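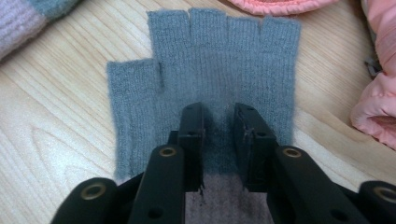
Grey glove on the table, fingers of the gripper on the palm

Grasp point keeps jumping on knitted glove
Szu-yu Fung
My planner gives a good grasp on the palm, then the next update moves it to the thumb. I already smooth over 6 updates. How can I make it stay?

Delyth Prosser
Smooth more?

Yao-tsung Cheung
More smoothing will only make it slow. I would keep the old grasp until a new one scores clearly better - a fixed margin is enough to start. Please also check that you mask the gripper before scoring. In Stedora this was off by default for me, and black fingers over grey knit gave me false edges.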